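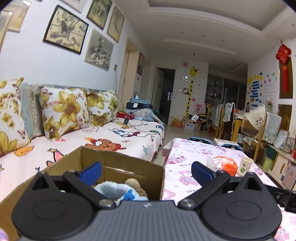 Joltovum Greifervergleich, Teil Wohnräume. Stand: Februar, noch nicht fertig. Verglichen werden zwei handgeführte Greifer, A (Parallelgreifer, breite Backen) und B (Schwenkarme, weiche Fingerpads). Im Bild B mit den blauen Pads, Arme weit auf, direkt vor dem Karton mit den Plüschsachen. Plüsch ist die Objektklasse, bei der A und B am weitesten auseinander liegen, deshalb bitte getrennt auswerten.

Inhalt
1.601 Episoden, 4 Wohnungen, 6 Objektklassen: Plüsch, Becher, Tüten, Kissen, Schachteln, Kleinteile. Geplant waren 2.000, Rest kommt evtl. mit dem nächsten Upload. Pro Episode: Video, Öffnungsweite, Pose, Textlabel (englisch).

Ordner
a/ - Greifer A
b/ - Greifer B
kalib/ - Kalibrierung, je Wohnung eine Datei
notizen.txt - Mitschrift von Anikó, ungeordnet, aber lesen!

Was auffällt
Plüsch: B packt auch schräg, A schiebt gern vor sich her. Im Karton stört der Rand, vor allem wenn er unsauber geschnitten ist. B dann nicht ganz öffnen, sonst hängt ein Arm am Karton.
Pappbecher: A besser. B drückt sie ein, wenn man zu schnell schliesst.
Tüten: beide mäßig. Durchsichtige Folie macht ausserdem der Tiefenschätzung Probleme.
Kissen: nur am Zipfel greifen. Episoden mit Griff in die Mitte sind als "fail_mitte" gelabelt.

Bekannte Fehler
- Öffnungsweite bei B hat einen Offset, in kalib/ korrigiert, in den Rohdaten nicht
- glänzende Fliesen: Tracking springt, wenn die Kamera lange nach unten zeigt
- Wohnung 3, alles vom Dienstag: Zeitstempel von Video und Pose laufen auseinander. Géza hat ein Skript, liegt noch nicht im Repo
- Labels teilweise doppelt, bitte nciht von Hand löschen

Nicht geeignet für
Kraftmessung (kein Sensor drin), Vergleich der Geschwindigkeit. Die Leute haben unterschiedlich schnell gearbeitet, Tibor viel schneller als Kamonchanok.

Nutzung
Intern frei. Extern erst nach Rückfrage bei Beathag Moffat - es sind private Räume zu sehen, Bilder also nicht einzeln weitergeben. Fragen zu den Labels an Anikó Balogh, zu den Zeitstempeln an Géza Csizmadia.

TODO: Kleinteile bei A nachlabeln, Split für train/test fesltegen.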